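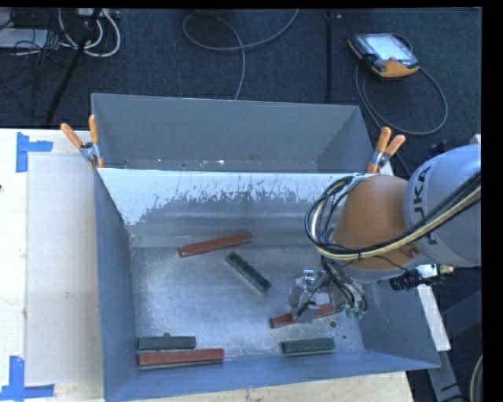
Weekend Baker's Helper Wanted (Part Time, Early Mornings)

Posted Tuesday, January 14, 2020

Hi there! I run Plistwood, the little bread bakery on the corner across from the old feed store, and I'm looking for one more person to help me get through Saturday and Sunday mornings without losing my mind. If you like bread, don't mind getting up while it's still pitch dark, and can be pleasant to people before they've had their coffee, please keep reading.

A bit of background first. I started baking out of my own kitchen and sold loaves off a card table at the farmers market. Then a lease came up, I said yes before I'd really done the math, and now I have a shop with a proper deck oven, a mixer that's older than I am, and a line out the door on Saturdays. We bake sourdough, a seeded rye, a soft white sandwich loaf, cardamom buns, and whatever else I get excited about that month (right now it's a potato and dill roll, and I can't stop eating them).

The helper I've had since we opened is heading off to nursing school. I'm thrilled for her and a little sad for me, so there's a spot to fill.

What you'd be doing

You'd come in at 4:30 on Saturday and Sunday. I've usually got the first loaves in by then. You'd shape buns, egg wash things, load and unload racks, bag the wholesale order for the Chambi cafe (their driver comes at 6:15 and he does not wait), and set up the front case. We open at 7. After that you'd be going back and forth between the counter and the kitchen depending on how crazy it gets. We usually sell out before noon, then we clean up, and you're out the door by 12:30.

Cleaning is a real part of this job and I'd rather say so now. Sheet pans, floors, the mixer bowl, flour in places you didn't know flour could get to. I do it right alongside you, with the radio up loud.

You don't need bakery experience. I mean it! I can teach anybody to shape a bun, and my last helper had never touched yeast in her life. What I can't teach is showing up. If you're late on a Saturday, the Chambi order is late, the case is half empty when we open, and I get cranky (ask my sister). So please be truthful with yourself about whether 4:30 in the morning is something you can do every weekend, including in February.

Things you do need:

You have to be able to lift a 50 pound flour sack, or at least drag one onto the cart without hurting yourself. You need a food handler card, or be willing to get one in your first month. I'll pay the fee. You'll need closed shoes that don't slip. You should be comfortable giving change, though most people use a card now. You need to be 18 or older, on account of the mixer.

Allergies: we use wheat, rye, milk, eggs, walnuts, and sesame every single day, and there's flour in the air all morning long. If any of that is a problem for you, this probably isn't the right kitchen, and I'm sorry about that.

Pay and the other good stuff

It's $15 an hour to start, plus your share of the tip jar, which we split evenly by hours worked. It's better than you'd think, especially around the holidays. I do a check-in after the first 7 weeks and if things are going well you get a raise then, no speech required. You'll take home bread, as much as you can reasonably eat, and your family gets half off. There's free coffee from the minute you walk in, and I make everybody an egg sandwich around 9 when we get a breather.

I close for two weeks in September every year to go see my mother and sleep. Those weeks are unpaid for weekend staff, so please plan for that. I'm also flexible about a weekend off here and there if you tell me ahead of time. Weddings, exams, your cousin's graduation, it's all fine, I just need notice so I can talk my sister into covering.

There's a chance of more hours later on. Flaresine, the grocery over on the east side, has asked if we'd do sandwich loaves for them during the week. I haven't said yes yet. If I do, I'll need somebody on Tuesdays and Thursdays too, and I'd offer it to the weekend helper before anyone else. Please don't take this job counting on that, though, as I go back and forth on it about once a day.

Parking is easy at that hour. You can use the lot behind the shop until 8, then you'd have to move to the street. The bus doesn't run early enough on weekends, I checked, so you'd need a car, a bike, or a very kind roommate.

How to apply

Please don't send me a fancy cover letter. Just write me a few lines telling me who you are, what you've been doing for work (or school, or raising kids, it all counts), when you could start, and what your favorite thing to eat with bread is. A resume is fine if you have one but I won't hold it against you if you don't. You can drop your note off at the counter any day but Monday, or put it through the mail slot after hours. Put a phone number on it, and write clearly! Last time I got a lovely note from somebody and couldn't read a single digit.

I'll call people for a chat first. If that goes well, I'll ask you to come in for one paid trial morning so you can see what it's like and I can see how you do with a tray of buns. You might hate it. That's okay, and you'll still go home with a loaf and your pay.

I'd like to have somebody starting by the middle of February, but for the right person I can hang on a little longer. The sign stays in the window until the job is filled, so if you still see it, I'm still looking. Come say hello either way, and try a potato roll while I'm still making them.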